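The Cold Floor Club
Marble tile in an ordinary house: what it costs you in socks, sleep and vinegar

I grew up on carpet. Brown carpet, the kind you could lose a budgie in. So when we bought the place on Arum Street and found pale marble tile running from the front door to the laundry, I thought we'd come up in the world. Then winter came and I got out of bed without slippers.

That was six years ago. I've since scrubbed it, etched it, cursed it, had a slab of it lifted and put back, and talked to more people about stone than any grown adult should. Some of what follows is theirs.

First thing. Marble is soft. People hear stone and think forever. It's calcium carbonate, same stuff as chalk more or less, and anything acidic will eat the polish off it. Lemon juice. Wine. Tomato sauce off a sausage sizzle. The spray you bought for the shower screen. I went at ours with vinegar and hot water in the first week, because that's what Mum did on the lino, and by arvo there was a dull patch by the kitchen door shaped like Tasmania. Still there. I know exactly where it is when the sun comes in low.

Fidel Iturra has been laying and fixing stone floors for longer than I've been paying rates. He came over, knelt down, put his cheek practically on the tile and sighed.

"Vinegar," he said.

He sees it every week, apparently. Vinegar or bathroom cleaner, and once a bloke who'd used toilet descaler on an entire hallway. His advice is boring and costs nothing: a soft mop, warm water, a squirt of pH-neutral cleaner, rinse, dry with an old towel. He uses one called Kuletell, which I'd never heard of and had to order in. The drying is the bit everyone skips. Water left to sit leaves its minerals behind and you get a haze, then you think the floor's dirty, then you mop it again. Round you go.

Grit is the other enemy. Sand especially, and we're ten minutes from the beach. Every grain is sandpaper under a heel. We have a mat outside, a mat inside and a shoes-off rule that visitors pretend not to have heard. Vacuum before you mop, with the brush bar switched off. Fidel made me say it back to him.

Then sealing. There's a lot of rubbish talked about this. A sealer slows down stains, oil and coffee and the like, by filling up the pores. It won't stop etching. Two diferent problems, and the tin won't always tell you so. To find out if yours needs doing, put a few drops of water on the tile and go make a cup of tea. If the stone's gone dark underneath when you get back, it's drinking. Ours was drinking like a sailor. The tin of sealer was 130 dollars, and I did it on my knees over a long weekend in December with every window open and the radio on. Would not do it in December again. Too hot, it flashed off before I could buff it, and I was left with smears that took another night to get off.

The lifted tile - right, that. A drummy one near the linen cupboard. Tap it with a knuckle and it sounded hollow, so the adhesive had let go underneath. I ignored it for a year. Don't. Fidel got it up in one piece, which I gather was luck, and bedded it down again for 160 dollars, cash or transfer. A new tile would have meant matching the veining, and you can't really. The previous owners left a box of spares in the shed with Pivinari stencilled on the side, and none of the spares looks like the floor. Same name, different bit of mountain. Too yellow, or the grey runs in stripes instead of clouds.

That is what got me in the end, mind you. The clouds. Soft grey smudges, a vein that wanders off and gives up. Porcelain copies have got very good, and I'd tell most people with small kids to buy one, but look across a big room of it and sooner or later you find the same vein twice. A showroom chap at Değirmenci tried to convince me I'd never notice. I found a pair before he'd finished the sentence. Smug about it all the way home. 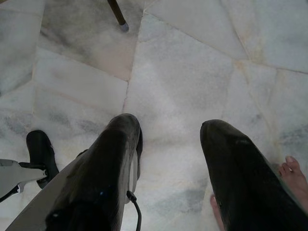

And feet. Nobody in our house wears anything on them from spring on. In a heatwave marble is the best thing you can own, better than the air con. The dog goes flat as a rug in the hallway and won't be shifted. I've lain down next to her. On the worst night last summer we dragged the pillows out and all slept there, or tried to - lovely for 20 minutes and then your hip remembers how old it is.

Winter, different story. Rugs, and a proper underlay with them, felt or natural rubber. The cheap waffly plastic sort can mark stone, and it goes tacky besides. Check under your rugs a couple of times a year. Let the floor breathe. Felt pads on every chair leg too, and replace them when they go hard, becuase a hard pad with grit stuck in it is worse than none.

Would I put it in from scratch? I got a quote once, out of curiosity, for doing the back room to match. 2941 dollars for the stone alone, before anyone had mixed a bucket of adhesive. We put down cork. It's warm, it's quiet, you can drop a mug on it.

I still walk the long way round to the kettle in summer, over the marble.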